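Walteson Box Scores
Version dated Wednesday, October 16, 2024

Box scores and play-by-play for an amateur men's basketball league, from the 1999 season on. The records were typed in from paper score sheets and, for later seasons, exported from the Tridach scoring program. There are 1005 games in this release.

Contents

games.csv — one row per game: date, home team, away team, final score, overtime flag
periods.csv — points by quarter for each team
players.csv — one row per player per game
plays.csv — play-by-play, only for games scored in Tridach
teams.csv — team codes and the names each team has used

All files are UTF-8 with a header row. Empty cells mean the value was not recorded. A zero means the scorer wrote a zero.

How games are keyed

game_id is the season year, a hyphen, and a four-digit sequence number. Numbers are not reused. If a game was forfeited it keeps its number and the forfeit column is set to 1. Forfeits have a row in games.csv and nothing in the other files.

Team codes stay the same when a sponsor changes. Zulimley and Maksymiv are separate teams in teams.csv even though they shared a roster for one season, and player totals for that season should be read with this in mind.

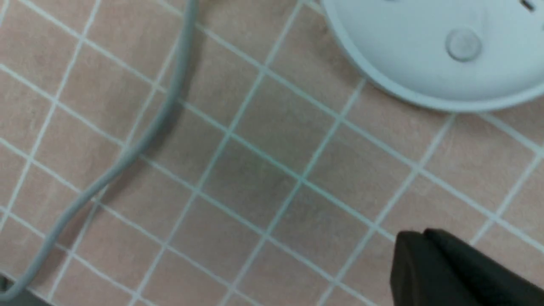

Floor tile and gray cable.

Minutes and fouls

Games are four quarters of 10 minutes, 40 minutes in total. Overtime periods are five minutes and appear in periods.csv as quarter 5, 6 and so on. Minutes played were not kept on the paper sheets, so the min column is only filled for Tridach games. Do not sum it across a career.

Technical fouls are counted in pf on the paper sheets but have their own column, tf, in the Tridach export. We left both as they were. If you need comparable foul totals, add tf to pf for Tridach games.

Three-pointers

Some paper scorers circled a made three and some wrote a 3. A few did neither — in those games fg3m is empty and the points column was taken from the running score. Three-point attempts are missing for every paper game.

Known problems

- 6 games have player points that do not add up to the team score. They are marked check_sum = 1 and the team score is the one to trust.
- Jersey numbers changed during some seasons. Use player_id, not jersey.
- Rebounds in early March games are often low. The sheets for those weeks had no rebound column and scorers used the margin.
- Play order within the same second in plays.csv is the order of entry and may be wrong after a substitution.

Loading

The files open in any spreadsheet. Set game_id to text on import or some programs will turn it into a date. In Python, read it as a string.

Changes in this version

Added the forfeit column. Merged duplicate player IDs. Fixed home and away teams swapped in one tournament bracket.

License

Free to use and share with credit to Walteson Box Scores. Corrections are welcome through the issue tracker. Please include the game_id and, if you have one, a scan of the sheet.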